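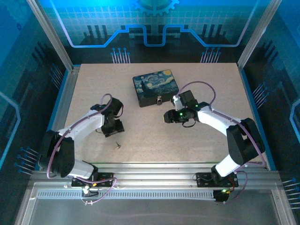
August
By Noemi Orlandini

The key goes in the box. Write that on an index card, hand it to any four-year-old, and you can go get coffee. Hand it to two robot arms and you have a research program, a shared calendar, and a disagreement over the word "in" that took up most of a lab meeting.

The Plisadlow group has spent the summer on what it calls the key task. Two small arms sit side by side at the front of a table. At the back is a black box with The Starry Night on the lid and a little silver clasp on its front edge. A tiny metal key lies on the tabletop. One arm is supposed to undo the clasp and hold the lid up while the other gets the key and drops it inside. Then the lid has to close again, and it has to close without launching the box off the table, a clause that was added to the protocol in week one.

What makes this worth a newsletter item is the method, which is called Haruna and which rests on a slightly insulting observation about people. When a person steers the arms to show them how a job is done, most of what gets recorded is travel. The arm swings over, the arm swings back. It looks lovely on a plot. Then, for a second or two near the clasp, everything slows to a crawl, the joints twitch, the operator mutters, and the thing either works or has to be tried again. A standard training setup treats all of those moments alike, so the policy that comes out of it is wonderful at swinging over and hopeless at clasps. It has learned what it mostly saw.

Evaristo Fontana had been cleaning up demonstrations for an earlier project, and his cleaning script threw out the twitchy parts as noise. He was a month into this when he plotted what he had been deleting. The hesitations bunched up at the same few spots in every recording, whoever was driving. He stopped deleting them and started saving them in their own folder, which for a while was named "garbage2" and is still named that on one of the machines.

Haruna is what grew out of the folder. It goes through each demonstration looking for stretches where the hands slow down and the direction of motion keeps reversing. It cuts those out as short clips, with a bit of lead-in so the policy knows how it got there. During training the clips come up far more often than their share of the clock would give them. The smooth parts are still used, only thinned out. There is no new network and no new hardware, and the whole thing adds one step before training. Sandro Colombo, who wrote most of the final version, likes to say it fits on a page. It fits on a page in the font Sandro uses.

For the key task the group collected 200 demonstrations, split among four people of very mixed ability. Haruna pulled 2392 clips out of them. If you do the division you get a fair idea of how hard it is to pick up a small flat piece of metal with somebody else's fingers.

And the result: trained on the plain recordings, the arms finished the whole job in fewer than a third of the test runs. Trained with Haruna on the very same recordings, they finished it 58 percent of the time. No extra driving, no extra data. I have sat through enough talks where the trick was "we collected ten times as much" to find that refreshing.

I should be fair to the other 42 percent. A good part of it is the key. The gripper comes down beside it, closes on nothing with great confidence, and carries the nothing over to the box. The arm then lets go of the nothing, the lid comes down, and as far as the policy is concerned it has been a fine day's work. Wing-sze Tu, who scored the runs, had to make up a category for this and called it "pantomime." It is in the results table under that name, at least until a reviewer gets to it.

The clasp, which everybody expected to be the hard part, improved the most. Wing-sze's guess is that people hesitate at the clasp in a useful way. They push, feel it slip, back off, come in lower. Each of those is a small lesson in what to do after a miss, and the plain training had been drowning them in swinging. With the key, people hesitate because they can't tell where it is, and then they go in all at once. The hovering beforehand doesn't teach the arm much except to hover. It does that now. It hovers like a man choosing a melon.

Primo Cattaneo has the least patience for this explanation and would like it tested before it gets into a slide deck. His worry is that Haruna may simply be picking out the parts close to the box, and that any scheme that favored the middle of the table over the travel would do as well. So he built one. It cuts clips of the same length from wherever the gripper is low, hesitation or no hesitation, and trains on the same number of them. It beat the plain version and lost to Haruna, though by less than Sandro had hoped and by more than Primo had. They are both being very polite about it.

There is also the matter of who drives. The smoothest operator of the four — I am told it would be tactless to name her, and she has asked me to mention that it's her — produced the fewest clips and, by this method, the least useful demonstrations. The worst driver in the group turned out to be a gold mine. When Primo retrained with the worst driver's recordings left out, the clasp numbers dropped noticeably. Leaving out the best driver's made hardly any difference. There was talk of recruiting clumsier people, and an email went out to the third floor that could have been worded better.

I wouldn't lean too hard on any of this yet. It's one table, one box, and one key, and the box was always set in nearly the same place at the back. The lighting never changed. The bright blue printed walls around the table stayed put as well, so we don't know how much the policy is leaning on them to find its way around. Dristusham, the group's next setup, is meant to deal with that by moving the box between runs and swapping in other containers. Evaristo has been buying them at yard sales and now has a shelf that looks like the estate of a very anxious jeweler.

The other thing on the list is a fix for pantomime. The leading idea is to have the arm check whether it's holding anything before it sets off, by looking at how far the gripper managed to close. The key is so thin that closed-on-key and closed-on-nothing read almost the same, so this will take some care. Primo has suggested a bigger key. The suggestion was recorded in the minutes and no action was assigned.

Code for the clip finder is on the internal server under Wadik, along with the settings used for the reported runs. If you have old demonstrations sitting around from a two-arm task, Sandro would like to try it on them, the messier the better. He has asked that you please not tidy them first.

You are receiving this newsletter because you signed up for lab updates. To change how often you hear from us, update your preferences or unsubscribe at any time. This site uses cookies to remember your settings. Accept all | Manage cookies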